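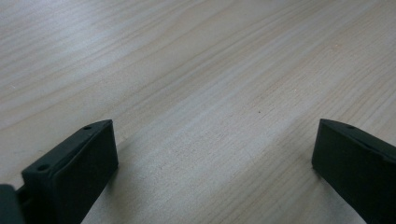
**Trovow at Lokside: progress report to the fund, period ending August**

We're further on than I thought we'd be when I wrote the last one of these, and the best part is who has got us here. The packing staff at Lokside are now doing almost all of the demonstration work themselves. In the spring it was the engineers from Zovance showing the system how to move a tub or empty a tray, and they were quick and tidy about it, but they had never worked a shift on the returns bench and it showed. Their recordings were too neat. Our people reach round things, change hands halfway and nudge a lid straight with the side of the gripper, and that's the sort of handling we want the arms to pick up.

**What we've done**

- 847 demonstrations recorded and kept, all by Lokside staff.
- 256 of those are two-handed, with a gripper in each hand. These are the slow ones and the ones we were most short of.
- The two-handed tasks have been cut back to a short list: shifting a container, lifting things out of it, and putting rubbish in the bin.
- Phelan has finished the wiring check and signed off the bays.

The one-handed recordings went to Zovance as we made them, and the first round of training is done. Picking up is coming along very well. Putting down is still clumsy, mostly when the item is small or an odd shape, so we've asked for more time on loose pieces before anyone tries the arms on live returns.

**What it has changed on the floor**

More than we planned for! We'd budgeted for people to leave the bench, do a session and go back to their normal work. What happened is that they started arguing (cheerfully) about the right way to do the job. Two of the longest-serving packers empty a tub in completely different ways, and until now there had been no reason to compare. We've rewritten the bench instructions as a result, and the new starters are using them already, arms or no arms.

Sessions are up to 2 hours, then a change of task. We tried longer ones at first and wrists were sore by the end, so that has been settled with the floor team and won't be stretched to catch up on numbers. Recording time is paid at the bench rate plus the training supplement, as set out in the grant.

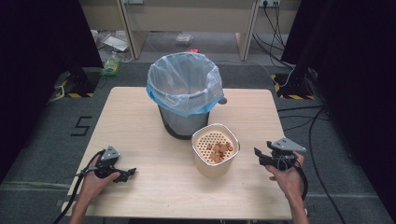
Donal McGrath put it to the shift meeting that he'd sooner teach the thing than be handed it, and that if it was going to do the bending and lifting he wanted it to learn from somebody whose back already knew about it. He also asked for the floor team to see the test results when the managers see them. We've agreed to that, and the first set went up by the kettle at the end of the month.

I should be straight about the less happy side. A few people are still wary, and a couple have chosen not to record at all. That's their right and it has made no difference to their hours. Their worry is a fair one: a bench that needs fewer hands is an easy thing to cut. The written promise on jobs covers the length of the project, and they'd like it to go further. So would I.

**Setting up and checking**

Each session starts with a bare table and the grippers opened right out, then closed, before anything is brought across. It takes very little time – and the recordings are far easier to sort afterwards, as every session begins from the same point. The packers suggested doing it with both hands together, so that's now the routine.
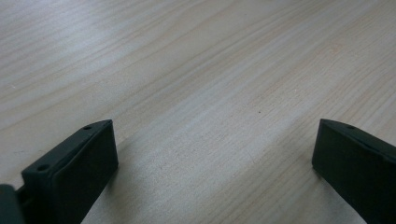 *Gripper open over the bare table top at Lokside.*

Wear on the pads is something we hadn't allowed enough for. They take a lot of knocks and the covering on the gripping faces needs looking at often. I've moved a small sum across from travel to pay for spares, and the amended budget sheet is attached for your approval. Phelan can fit them on site.

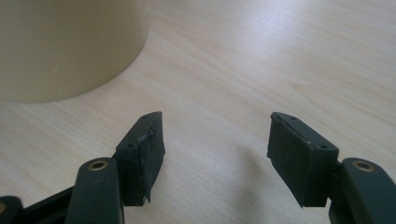
Will the returns bench need fewer people once the arms are working?

The bench itself will, but the hours are going to inspection and repair, where we have had 3 posts open for most of the year. Anyone moving over will be trained first and keep their present rate.

**Next period**

- More recordings with small and loose items, one-handed to begin with.
- First supervised trial of an arm on the bench, with a packer at the stop button and a say in when it ends.
- Repair training for the first group. Names are in already, and we had more than we had places.
- A talk with the floor team about the promise on jobs, and what could follow it.

Spending is within budget apart from the pads. If you'd like to visit, mornings after ten are best, once the first delivery is in, and the packers have said they'll put a gripper in your hand.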